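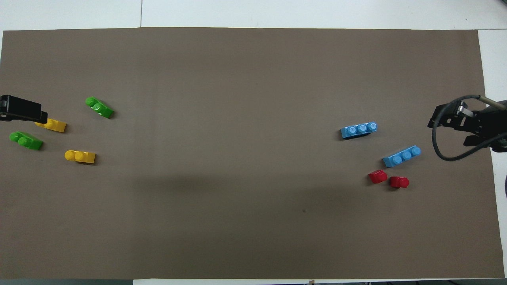

Karlijn De Graaf
Garage tinkerer and keeper of the Pilton build diary

31 March 2022

Brown paper on the table tonight, finally. I'd been putting it off because it meant clearing everything away again, but the white top was driving me batty. Every time I switched on the lamp I got a glare patch right in the middle and the colours washed out to nothing. Wilma had a roll of the stuff left over from moving house, so I cut a big sheet and smoothed it down as well as I could. It covers nearly the whole tabletop and it's lovely and dull. I should have done it in February.

So, bricks. I went with green and yellow for the left arm and light blue and red for the right, and left the middle bare so the two of them have somewhere to work later on without knocking elbows. The blue ones are the longest, three studs, and the reds are tiny little single-stud things. I tipped the yellows and reds over on their sides on purpose. Standing up neatly they're too easy, and my nephew is not going to stand them up neatly when he comes over, is he?

The left gripper is the one I'm happiest with. Black plastic, boxy, ugly as a boot, but the fingers close square now that I've reprinted the inner faces. I brought it in over the first yellow brick by hand control, just to get a feel for the height, and left it sitting there while I went to find my notebook. I still come in too high every single time. It looks fine from where I'm standing and then I bend down and there's daylight under the fingers.

The right arm is another story. It's all brackets and slotted plate with the two metal fingers on it, and I like the look of it a lot more - very workshop, very serious - but the cable is a pain. It loops out from the top and swings round under the bracket, and I don't trust it not to sweep a brick off the table one day. Amber says to clip it along the arm and be done with it. I tried that last month and it went tight at full reach, so now I'm thinking of a longer lead and a bit of spiral wrap. Dekker has some for 9 dollars, which seems like a lot for curly plastic, but I'll probably cave.

Software is about where it was. I'm calling the two-arm routine Flokon (Nathalie's name for it, don't ask me, she was eating at the time) and it will do one arm and then the other quite happily. Both together, it gets confused over whose turn it is and parks them. I've put a 2 second wait in between, which is a cheat, and I've written CHEAT next to it in the code so I don't forget to take it out.

I also turned the wrist speed back down. I had it at 90 percent for a while because it looked so good, all that zipping about, but the table wobbles and then I can't tell what's the arm and what's the table.

Tomorrow: ring Meriem about the spare servo, order the wrap, try the greens. And sweep the floor, my socks are full of filament.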